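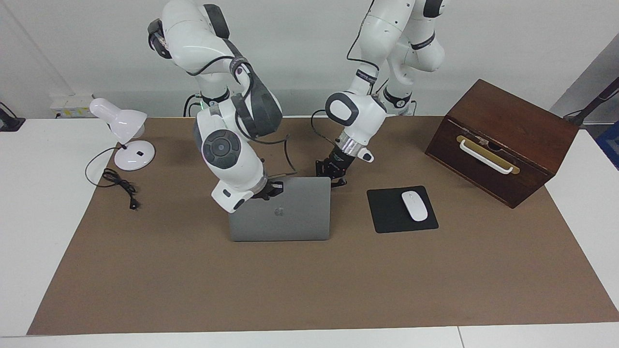

Reading time: 3 min

Filed under: Student work / Public policy

Airgun licensing in the canton: how well do owners know the rules?

Project report, May 2021
Rosalie Ortner and Beat Prantl
Supervisor: Verena Frei

1. Background

Our project looked at the proposed rule on storing airguns at home. Under the draft, anyone who owns an airgun above a set power would have to keep it in a locked cabinet and keep the pellets somewhere else. Owners would register once, at the district office, and pay a single fee. The draft does not cover air pistols used only at a club.

We chose the subject after a talk by Gebhard Hofstetter of the Cluvudholm shooting club, who was against the draft. Ottilie Fankhauser, who teaches the law module, suggested we ask owners what they thought the present rules were before asking what they thought of new ones.

2. Method

We wrote a questionnaire with 4 parts: ownership, storage, knowledge of the present rules, and opinion of the draft. It was sent to 3000 addresses on the mailing lists of two clubs, Cluvudholm and Citlow. We had 1420 replies. Of these, 528 came from people who said they kept at least one airgun at home, and the rest of this report deals only with them.

Answers were typed into a spreadsheet and checked by the other person. Where a reply left the storage part blank we kept it in for the opinion part.

3. Results

Most owners said they already locked their airguns away. Fewer kept the pellets apart. The usual place for pellets was the same cabinet, often on the same shelf, and several people wrote in the margin that they had never thought of it as a problem.

Knowledge of the present rules was weaker than we expected. Many owners believed that registration was already required. Others thought there was no age limit for buying pellets. People who had joined a club in the last few years did better on this part than long-standing members.

On the draft itself, the locked cabinet had wide support. Registration did not. The main objection was the fee, followed by the trip to the district office. Owners in Citlow, where the office is further away, raised this more often.

4. Limits

Both lists belong to clubs, so owners who shoot only in their own gardens are missing. We also worded question 9 badly. It asked about storage and transport together, and we have left it out.

5. Further work

A shorter version of the questionnaire will go to the Lesamov club in June. Question 9 has been split in two for it.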